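Zoltán Szénási keeps his office hours in the back room of the Kodomville public library, at a desk that used to hold the microfilm reader. He has run the town's adult evening classes for 18 years, first as a teacher of bookkeeping and then as the person who draws up the schedule, hires the teachers and unlocks the doors.

The classes started in January again this year, with 606 people signed up. He says that is the highest number since he took over the schedule, and that most of the growth came from people over 50.

"They come for one thing and stay for another," he said. "A man signs up for tax preparation and two terms later he is in the Spanish class. I don't ask why. I just check that the room is big enough."

Szénási grew up in Staslow, a mill town an hour north, where his parents ran a dry cleaning shop. He learned to keep accounts at the counter, in a green ledger his mother bought by the dozen. He still has a few of the unused ones. When he came to Kodomville he took a job in the office at Szalai, the furniture wholesaler, and taught at night to pay off a car.

"The car is long gone," he said. "I kept the teaching."

The program charges $80 for a ten-week class. That price has not changed in six years, and Szénási would like to keep it there for at least one more. Rent is low, as the library lets the program use its rooms after closing and asks only for a share of the heating. Teachers' pay is the large expense. He raised it last fall and made up the difference by dropping the printed catalog, which used to be mailed to every house in town.

He had expected complaints about the catalog and got plenty. People called the library desk. One woman wrote to say she had kept every issue and wanted to know what she was supposed to put on the shelf now. He wrote back and sent her the proofs of the last one, which had never gone to the printer.

Registration now runs through a booking service called Itness. Szénași's own view of it is mixed. It handles payments well, he said, but it sends reminders at five in the morning, and he has not found the setting that changes this.

"I have had students come in and tell me they thought something terrible had happened," he said. "Their phone goes off in the dark, and it is me, telling them about watercolor."

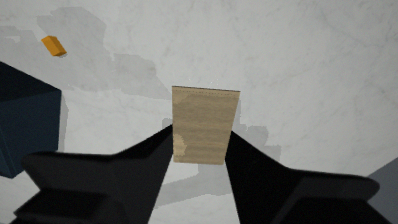 Community & Learning

Asked which classes fill first, he did not need to look it up. Bread baking goes within a day. Beginning Spanish takes a little longer. Basic home repair has a waiting list every term, and he has tried without luck to find a second teacher for it. The one he has is a retired plumber who will work one evening a week and no more.

Other classes are harder to keep going. A course on reading old handwriting, meant for people tracing their families, drew 3 students last year. Szénási ran it anyway. He took the class himself when the teacher was out sick, staying a page ahead of the group.

"You can't cancel everything that is small," he said. "Bookkeeping was small when I started. If they had gone by the numbers, I would have been sent home the first night."

He does cancel some. A class on public speaking was dropped after two terms – the teacher moved away, and the students, he said, did not speak up about it.

Next on his list is a daytime schedule. Several people who work nights at the hospital have asked for morning classes, and the library has one room it could spare before noon. He would need another person to open up and collect the forms, and he has not yet worked out how to pay for that. He hopes to try it with two classes, Spanish and bookkeeping, and see who comes.

He teaches bookkeeping himself again this term, after four years away from it. The students use spreadsheets for most of the course, but in the first two weeks he has them write everything out by hand.

"They grumble," he said. "Then somebody finds their own mistake on paper, and it gets quiet for a while."

The class meets at 7 p.m. in the upstairs reading room. There are still a few seats.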